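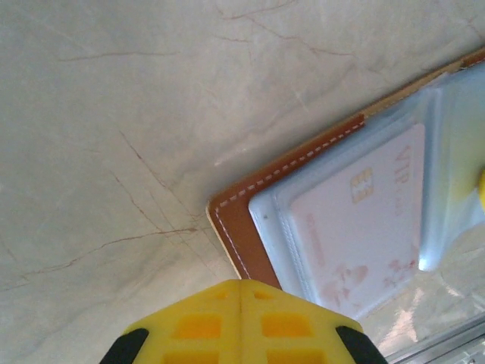 What does a student team have to hand over at the end of a gripper project? At Jestmont, a working gripper, the files needed to print another one, a wiring drawing, and a log of every trial, including the ones that failed.

I visited the college's robotics workshop on 2026-04-15, during the spring open afternoon. The second-year handling project was the main thing on show. It runs from February to the end of the summer term and takes up one afternoon a week. Visitors were let in by the side entrance, signed a sheet and were given safety glasses, which were required inside the taped area and optional elsewhere.

The task set this year is the handling of flat and nearly flat personal items: cards, card holders, keys, folded paper, coins. The handout calls these "low-profile objects". A mug or a box gives the fingers a side to close on. A card lying on a hard surface gives them a thin edge and very little else, and the usual approach of coming straight down and closing does not work unless the finger tips can get under that edge or drag the item to somewhere it overhangs.

Teams are free to choose either method. Of the ones I watched, Ondelel had gone for dragging and Bugti for lifting at a corner. Both are team names, taken from a list the department keeps and reuses.

Bugti's reasoning was set out on a sheet taped to the bench. A corner is the stiffest part of a stitched leather item, and an approach along the diagonal puts the two pads on two different edges. The sheet also listed the drawbacks. The angle of the item has to be known fairly well before the gripper comes down, and a small error in height matters more than a small error in position. The students had written their height correction as a separate routine, run before each attempt, and they could switch it off to show what happened without it. With it off, the pads closed above the leather on the first attempt I saw and pushed the holder along the surface on the next.

Ondelel's method was slower and took less explaining. One pad presses down lightly, the arm moves sideways until part of the item hangs over the edge of the support, and the gripper then comes in level from the side. It needs a free edge within reach, and the team's log was frank about how often that condition was not met. Paper was their weakest category. It folded under the pad.

The camera at the wrist raised the most questions from visitors. It gives a close view of the target, but the gripper's own body takes up the lower part of that view, and the last stage of any approach happens in the part that is hardest to see. Polished stone and clear plastic make matters worse. A card sleeve throws back a bright strip of glare that hides whatever lies under it, and veins in marble can be taken for the edge of an object by a simple edge finder. One student said their first version had followed a vein for most of its length before stopping. The present version looks for closed outlines and rejects long open lines. It is a sensible change, though it will also reject a real object that is only partly in view, and this was noted in the log as an open fault.

The controller software is called Gero. It was written in the department and has been passed down through several year groups. It records the camera view, the joint positions and the gripper opening against one clock, and it will replay any trial at reduced speed. I was shown the replay of trial 221, kept because the pads close correctly and the item still slips. The students' view is that the rubber had picked up dust. Mine is that the closing force was too low for a surface that smooth, and the force trace seemed to me to support this, but the scale on the plot was poor and I would not press the point.

Some practical details for anyone running something similar. Each session is limited to 16 trials per team, after which the arm is handed over whatever state the work is in. I thought this severe at first. In practice it makes the teams plan, and the logs are better written than those I have seen from courses with open access to the equipment. Pads are replaced from a shared box, and the change has to be entered in the log. Starting positions are drawn from a printed sheet so that the students cannot arrange the items to suit themselves.

Marking is split between performance and records. I asked whether a team could pass with a gripper that seldom worked and was told that it could, provided the log made clear why. The reverse case, a good gripper with a thin log, has failed twice.

Two criticisms. The room is noisy when the extractor is on, and the spoken demonstrations could not be followed from the back of the group. The posters were also set in type too small to read from behind the tape -- a pity, as the circuit drawings on them were careful work. Copies were available on request at the door, but this was only mentioned as we left.

The final assessment is open to visitors as well, with places booked through the college office. The item list for that day is held back from the teams until the morning. Bugti expect keys to be included and have started on a second set of pads with a narrower tip. These were still being printed when I left.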